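Deltlow Lantern Walk

The Deltlow Lantern Walk is a religious procession held each September between the hill town of Deltlow and the river chapel at Trokside. It begins on a Sunday before dawn and ends at the chapel late the same afternoon. Walkers follow a carved figure of the Lady of Wolde, carried on a covered litter by members of local families. Promotional material often calls it the oldest continuous pilgrimage in the region, a claim for which there is little evidence.

Origins

According to the usual account, a ferryman found the figure in the reeds at Wolde after a flood and carried it uphill on his back. The story first appears in a parish booklet that names no sources, and later writers have mostly copied it. Church account books mention payments for lamp oil and bread, which may relate to a procession, but they give no route and do not mention a figure. Local historian Lama Aoun has argued that the present walk was put together from two smaller events, a harvest blessing and a boatmen's feast. Her critics accept the harvest blessing and dispute the feast, of which only one record survives.

Route and customs

The route drops from the upper gate of Deltlow through orchards to the old ford at Wolde, where the litter is set down for prayers. Households along the road leave out water and salted bread. Passing under the litter is said to bring good health in the coming year. No one has tested this, and the parish avoids repeating it in its own notices.

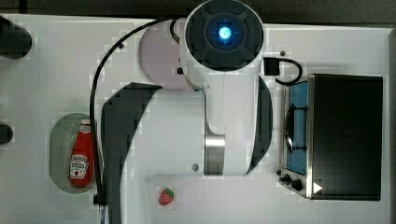
Attendance is the most disputed part of the walk's recent history. Organizers reported 920 walkers in one year, while a count made at the Wolde ford on the same day found 466. The organizers replied that many people join after the ford, although the road beyond it has few places to do so. Later publicity dropped the figures and turned to the lanterns, including a battery model sold by the firm Droroner, with a blue light. Older walkers complained that the color had no place in the tradition. The tradition they were defending, amber glass, does not appear in any description of the walk before the parish booklet.

Health and safety

The crossing at Wolde is narrow, and the parish now sends walkers over in groups of 100. Whether the rule is followed depends on who is standing at the ford. During a season of widespread fever the walk was shortened and the bread tables were removed. Organizers later said that no illness had been traced to the event, but there is no sign that anyone tried to trace it.

The figure

The figure is kept at Trokside and shown only on the day of the walk. It is commonly described as medieval. A restorer's note suggests that the head and the body were carved at different times, and the parish has not allowed further study.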